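Clerari Support and Settlement Planner
Family law software for attorneys, mediators and paralegals
Product page last revised 2024-10-13

Overview

The Clerari Support and Settlement Planner is a desktop and web application for professionals who prepare financial terms in divorce and separation matters. It brings property schedules, income records, child support worksheets and proposed settlement terms into a single case file. The Planner is published by Urnitz and is licensed by the office, with no separate charge for each case.

The product is intended for use by licensed attorneys, trained mediators and staff working under their direction. It does not give legal advice, and its output should be reviewed by a qualified person before it is filed with a court or sent to another party.

What the Planner Does

Each case file opens with a property schedule. Assets and debts may be entered by hand or brought in from a spreadsheet. Every item can be marked as marital, separate or disputed, and a disputed item may carry a value from each side. The program keeps both values on record until one is accepted.

Retirement accounts are handled on their own screen. The user enters the date of marriage, the date of separation and the account balances on those dates. The Planner then shows the marital share and prepares a summary that can be attached to a draft order.

Settlement proposals are saved as numbered versions. A case file can hold up to 100 versions, and any 2 of them may be placed side by side - a feature that many mediators use during joint sessions. Changes between versions are shown in bold type on screen and in print.

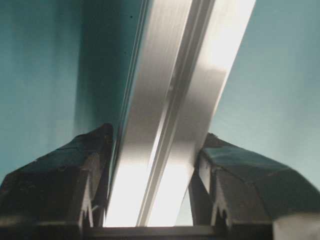

Editions

Planner Standard. For solo practitioners and small offices. Includes the property schedule, income records and proposal versions for up to 8 named users.

Planner Chevalier. For larger firms and mediation centers. Adds shared calendars, conflict checks, office-wide templates and a read-only view for clients. There is no limit on named users.

Dristent Forms Library. An add-on for either edition. The library holds 1,551 fillable forms and cover sheets, arranged by state and county. Form updates are released as courts publish them, and a full review of the library takes place each May.

System Requirements

Operating system: a current, supported version of Windows or macOS
Browser (web version): any major browser, with cookies enabled
Internet connection: required for activation, updates and the web version
Printing: letter and legal paper sizes

Data and Privacy

Case files are encrypted in storage and in transit. Each office controls its own user list and may remove a user at any time. Closed matters can be exported to PDF and deleted from the system at the request of the account holder. Urnitz does not sell client information or use case files for advertising. 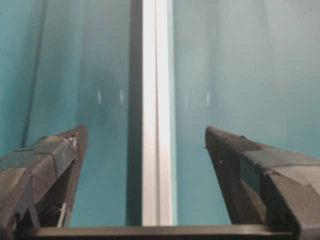 Gripper fingers, dark gray, with tape on the left finger.

Ordering and Renewal

Licenses run for one year and may be renewed through the account page. Offices that move from Standard to Chevalier during a term pay only the difference for the months remaining. Training for new users is offered online and is included in the first year of either edition.

Returns are accepted within the trial period stated on the order form. Requests for a written quote should list the edition, the number of users and whether the Dristent library is needed.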